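Diary, October, evening

Second week at Peretmont and the pan task is still the only thing I do. I am writing this in the kitchen at the apartment with my shoes off. 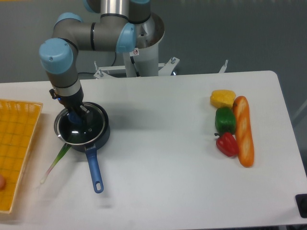

The day started at nine. Leandro had already switched the arm on and left the sheet for us on the shelf. The job is the same as before: the arm goes into the saucepan, takes hold of what is in there, lifts it out clear of the rim and puts it down on the table. I drive, Inmaculada watches the recording and says keep or throw out. After lunch we change places. We have to hand over 500 good runs of this one task before we can start on the next, and we are not near it.

The lid is the hard part. On the sheet it says the lid should be partly over the opening for this set. If I come in too steep, the gripper touches the glass and the lid slides, and then the run goes in the trash even if the rest is fine. If I come in too flat, the wrist wants to rest on the rim. Iñaki showed me on my first day to stop above the pan, turn the wrist first, and only then go down. I keep forgetting the order when I get tired. Today I forgot it three times before the first coffee.

I did the morning with the hand controls. There is a little delay between my hand and the arm. I don't notice it when I move slowly. When I hurry I overshoot, then correct, then overshoot the other way, and Inmaculada says "wobble" without looking up. A wobble is kept if it is small. She is stricter about this than I am. When it was my turn to judge hers I let two through, and she went back and took them out herself.

Between runs we move things. The peppers and the bread stay on the table as distractions and we shift them a little each time, according to the sheet. The green onion too. I don't like the onion close to the pan, but it is on the sheet that way for this set, so it stays. The pan handle also has to point in different directions. With the handle toward me I get the best results, I think only from habit.

Before lunch we tried guiding by hand for a while. You press the button, the joints go soft, and you take the arm and lead it down yourself. Telmo prefers this and says the paths come out smoother. For me it was the opposite. The elbow is heavier than it looks and I pulled it to one side without meaning to. Also you have to keep your own body out of the way of the cameras, so I was leaning over with my arms stretched out and my back hurt after a short time. We did 40 that way and kept a little over half. Then back to the controls.

Lunch was lentils from home. Telmo talked about the training they did in Baston last year, where they used real vegetables for one set and had to change them every couple of days. I am happy with toys.

In the afternoon Florencio came over from the office to ask how the numbers were. Inmaculada told him. He said Grovex would like this batch by the end of the month, and she said then Grovex should take the lid off. He wrote that down, I think seriously. He watched for a few minutes and of course I dropped the thing on the rim with him standing there. The next one was good but he had already turned around to take a phone call.

Later they ran the copy of the program trained on last week's runs, to see what it had picked up. We gave it 5 tries. On 2 of them it got the piece out and set it down. On the others it went down to the right place and closed a little too early, and came up with nothing. What was strange was that it paused over the pan before turning the wrist. That is Iñaki's pause, the one I forget. Most of last week's runs were his. Leandro says the early closing could be from me, I start to squeeze before I am all the way down. I looked at some of my runs afterward and he is right, I do it nearly every time.

So for the last hour I worked only on that. Go down, wait, close. It felt very slow but the timer says it only adds a second or so. Inmaculada threw out fewer of them.

My right thumb is sore where the trigger is. I put some cream on it. I should ask if there is a spare set of controls with a lighter trigger, Miranda had one when she was here and I don't know where it went.

Tomorrow the sheet changes to the lid fully off, so that should go faster. I need to bring the gray sweater, it is cold on that side of the room once the door has been open. Also pay Telmo back for the coffees, and call my sister before eight.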